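Category: Student Work > Sports Management > Term Projects

Contract Length and Playing Time in a Small Football League

Project report, submitted Oct 2, 2019

1. Why we chose this subject

In our group we all follow football, and we often argued about players in the last year of their contract. One side said that such a player works harder, as he needs a new deal. The other side said that the coach stops using him, as the club does not want to build the team on a man who will leave. We decided to check this with the records of one club, Hinau, which plays in the second regional division and agreed to open its squad lists to us.

2. Material

The club gave us the lists for four seasons. For every player we had the first and last day of the contract, the position, and the minutes played in league matches. Cup matches were not complete, so we left them out. Altogether there were 47 players. Five of them never had a written contract that we could see, and this leaves 42 for the analysis.

We also asked for lists from Palliveck, the neighbor club, to make a comparison. They answered politely but they did not want to share the contract dates, and we respect this. From them we used only the public match reports.

3. Method

We divided each contract into "early" (all seasons before the last one) and "final" (the last season). Then we compared the average minutes per match in both parts. Players with a contract of only one season have no early part. There were nine of them, so 33 players remained for the main comparison. Goalkeepers were kept in the group, although a reserve goalkeeper can sit a whole year on the bench and this pulls the numbers down.

Injuries were a problem. The lists show only that a player did not play, not the reason. We asked the club office to mark absences longer than one month, and these weeks were removed from the calculation.

4. Results

Most players had fewer minutes in the final season than before. The difference was clear for defenders and midfielders. For forwards we did not find any pattern. The drop usually started after the winter break, when the club already knew who would sign again and who would not.
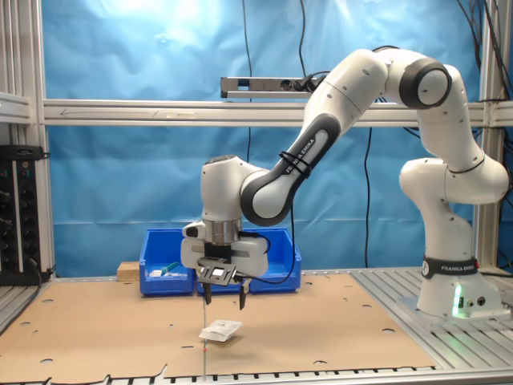
A remark from the Hinau training staff, which we received after sending them our first draft, was that minutes are the wrong thing to look at for a player who is leaving, and that we should ask who was still in the starting eleven against the strong teams. We found this a fair point. We went back to the match reports and looked again at the games against Clukico and Abou Zeid, which finished above Hinau in every season of our material. In these games the players in their final season started almost as often as before. The minutes were lost mainly in the easier matches, where the coach gave time to younger players.

5. Limits of the work

One club is a small base, and we can not say that the same is true for the whole division. Age is also mixed into the result - an older player more often gets a short contract and also needs more rest. We tried to separate the two effects, but the groups became too small.

We also did not speak with the players themselves. The club asked us not to do it during the season, when some talks about new contracts were still open. If another group continues this project in October of next year, we suggest to begin with short interviews and to write to more clubs early. The answers came slowly, and we lost several weeks of work by waiting for them.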